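Waiting for the Ferry Lights

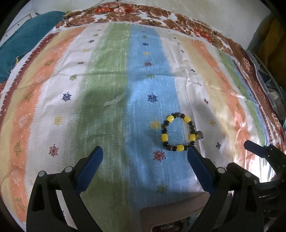
Jolanta Kaczorowski

Finbarr Sheehan has photographed the harbour at Lodach for 5 years, nearly always from the same stretch of wall. His new set of night pictures goes up in the Keogh reading room this month, and I met him there while the hooks were still going in.

He had 3,155 files to choose from and hung 24 prints in his first plan. Gráinne Lenihan, who runs the room, asked for fewer. "She was right, there were too many of the crane," he said. "I like the crane. I took most of them out."

Sheehan started with daylight views of the town and moved to evenings in March, when the ferry timetable changed and the late boat began coming in after dark. He uses a tripod and one wide lens. Exposures run long enough for the deck lights to draw a line across the water.

"You get one go at it each night," he said. "If a van parks behind me with its headlamps on, I go home."

He does little to the files afterwards. The horizon gets straightened and the orange of the street lamps is turned down a bit. "People ask me if the sky was really that green. It was, over the fish sheds. They've got odd lamps there."

I asked which print he would keep. He picked a small one near the door, of the steps at low tide with the boat already gone.

"Clodagh Ó Gríofa wanted to swap that for a bigger one and I said no. It doesn't work big."

He is now looking at the rooftops in Remen, and has permission to use two of them. The car park is the better of the pair, he said, but the lift stops at eight and the tripod is heavy.

The prints are up until the end of next month. Entry is free.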